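Updated Tuesday, October 26, 2021 - I've added the bit about cords, as I kept being asked.

# How I sort out the key drawer (and everything that's tangled up with the keys)

Every house I've lived in has had one of these drawers. Ours is the top one of the Demissie chest in the hall, and it holds the keys, plus whatever got dropped in on top of the keys when somebody was late for something. I used to do it once a year and dread it. Now I do it every three months or so and it's honestly quite a nice job for a wet afternoon, with the radio on and a pot of tea going!

You'll need:

- a hard, flat table
- key tags with a label window, in different colours
- a fine pen that doesn't smudge
- a shallow dish for the tiny stuff
- sharp scissors
- a bin bag (be brave)

## Step 1: Get it all out on a table

Take the whole drawer to the table and tip it out gently. I did it on the carpet once and was treading on split rings for a week. A hard surface is much better, and a dark one is better still if you've got it, as silver keys show up so well against it. Mine is dark grey with a marbled sort of pattern, lovely for keys and hopeless for finding anything brown.

Spread things out with your hands until nothing is sitting on anything else. Don't start deciding yet. I always want to pick up the first interesting thing and go off to find what it belongs to, and then I've lost half an hour in the shed.

## Step 2: Deal with the fabric bits first

Straps, loops, ribbons, the odd bit of webbing - fish all of these out before you touch a single key. They catch on everything, and once they've gone the rest of the heap looks half the size.

Pick each one up by an end and let it hang. You can see the shape of it properly then, and what state the edges are in. The grey strap in mine had gone a bit frayed along its edges, so I had a think about that one.
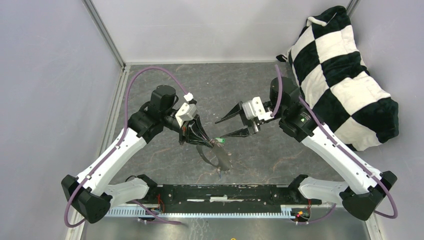 Can you rescue a strap that's started to fray? Often you can, if it's only the edge: trim the loose threads close with sharp scissors, run a thin line of fabric glue along the cut and leave it flat overnight. If the fraying has got into the stitching, I'd bin it, or at any rate stop hanging anything heavy from it.

Anything you're keeping gets rolled up with an elastic band round it. I pop the rolls in an old Eltari biscuit tin, which lives on the shelf above the coats.

## Step 3: Match keys to locks

Now the good part. Go round the house with the keys and try them. Front door, back door, windows, shed, bike lock, the little cash tin, the meter cupboard. Take them a handful at a time and come back to the table in between, or you'll end up with tried and untried keys in the same pocket (I've done this, more than once).

I make two piles as I go:

1. Opens something. Straight on to a tag.
2. Opens nothing I can find. Into an envelope with the month on it.

The envelope is the trick, really. I don't throw mystery keys away on the day. They sit in the envelope until the following June, and if we haven't gone looking for one by then, off they go to the metal recycling. Last year one of them was the key to the radiator bleed cover, so I was very glad I'd waited.

## Step 4: Tag them

I like the tags with a little paper label behind a window, and I go by colour. Blue is for outdoors in our house. It doesn't matter what you choose so long as everyone you live with has been told! Mine came in a bag from Wernix and worked out at 63p each, though I've seen much cheaper ones on market stalls and they looked fine to me.

A few things I've learnt about labels:

- Write the place and not the thing. "Shed" is more use than "padlock", as the padlock will get moved.
- Never put your address on one. If you lose it in the street you've handed somebody your house.
- Write the label before you slide it in. Sounds daft, but I've tried doing it the other way.
- Let the ink dry!

To get a stiff split ring open, slide the edge of a coin between the coils and feed the key on while it's held apart. Much kinder than fingernails. Put the small metal odds and ends in your dish while you're at it, or they'll roll.

Cords are handy for the keys you lend out. I keep a purple one near the tags for that, and I tie it with a double knot and tug it hard before I trust it. 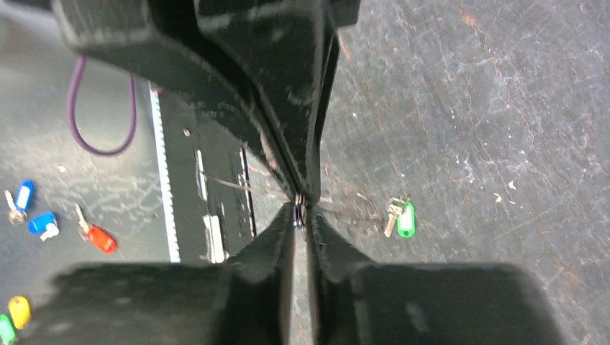

## Step 5: Put everything back somewhere sensible

Don't just slide it all back in the drawer. Everyday keys go on hooks by the door. Spares go in the drawer, in a tray with sections, one colour to a section. I cut ours down from a Vomatness cutlery tray with a craft knife and it fits to the millimetre, which pleased me more than it should have.

The small stuff from the dish goes in a jar with a lid. Bin bag out, table wiped, done.

You may find that bigger things have gathered round you by this stage. I always seem to have something soft and large on the table with me, and the fluffy black and cream checked cushion is the usual one. It needs to go back to its chair before you wipe down, as plush picks up every crumb and thread going. Give it a good shake out of the back door first, and check round the edges and in any folds for split rings. They do cling.

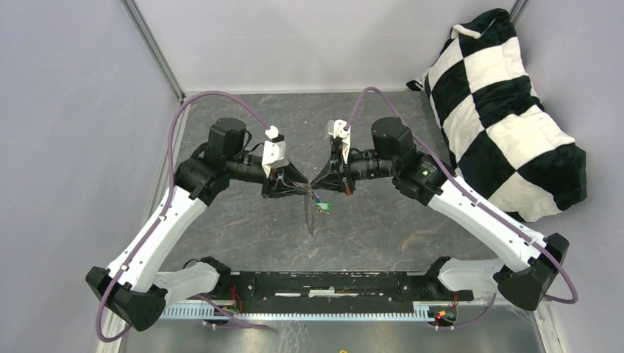

One reader wrote that she skips the tags altogether and paints the heads of her keys with nail varnish, a different colour for each door, and that it lasts her a good year before it needs touching up. I gave it a go on the shed key and it has chipped a bit already, but I only did one coat and she did say three.

If you try it, rough the metal up with a nail file first and leave it well alone until the next morning. I'm going to do the window keys next, in red, as the tags are too bulky for them and keep knocking against the sill.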